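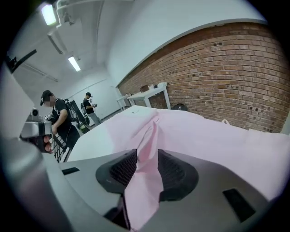
My mother could fold a bedsheet alone, without help and without a table, and I have never learned it. When I moved to Jerncombe I had two sheets and I kept them in a plastic bag, rolled like sleeping animals. Now I have seven pieces of big cloth, counting the curtains I do not use, and I had to find a method. What helps me most is a large table. The pink cloth on the white one was full of soft wrinkles, and for such a cloth I first pull it flat from the corners and only then think about folding. If you lift it from the middle, you get a ridge like a small mountain and all the creases run towards it.

After that I fold the long side, press with my forearm, and fold again. Muthu Kartha, my neighbour, irons everything before it goes in the cupboard. I tried this for the whole of July and I was only tired. A cotton cloth which is folded while still a little warm from the line is good enough for me.

One question is still open. The fitted sheet, with elastic in the corners, I cannot make square. I put one corner inside the other, as everybody advises, and the result is roughly a potato. If some reader has a way that works for a person with short arms, please write it to me in the comments.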